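Lilham opens up its kitchen cell set-up routine

Lilham, June 2019

Lilham is making the full set-up and care routine for its kitchen robot cell free for anyone to use, and the team couldn't be happier to see it go out of the door.

The cell pairs a single white arm with a simulated kitchen, so that every change to the joints, gripper or mounting can be tried on screen before a spanner comes out. The routine has 28 steps, starting with the base bolts and ending with a slow reach over the hob.

"We used to keep half of this in our heads and the other half on sticky notes," said Annelore Brandes, who looks after the cell. "Now a new starter can pick it up and have the arm lined up in 75 minutes – I love that!"
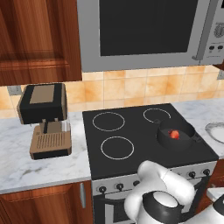

Most of the work goes into the wrist. The gripper is zeroed first, then the elbow is checked for clearance against the front of the cooker, where control knobs and an oven handle leave little room for a careless move. If the simulated arm comes too close, the mounting height is changed and the check is run again from the start.

Partner workshop Zodden tried the routine over 18 weeks and sent back 143 comments, nearly all of which have found their way into the text. The section on cable wear was rewritten from top to bottom as a result, and it's so much better for it.

"My favourite part is the fault pages," said Yusri Teoh of Zodden. "You look up the noise the joint is making, and it tells you which cover to take off. We had a stiff wrist sorted before lunch."

The routine comes with the kitchen model, a blank service log and a parts list for the wrist seals. A second version, covering the two-arm cell at Curkindale, is planned for December.

Copies can be requested from the Lilham workshop desk. Corrections are very welcome – please quote the step number.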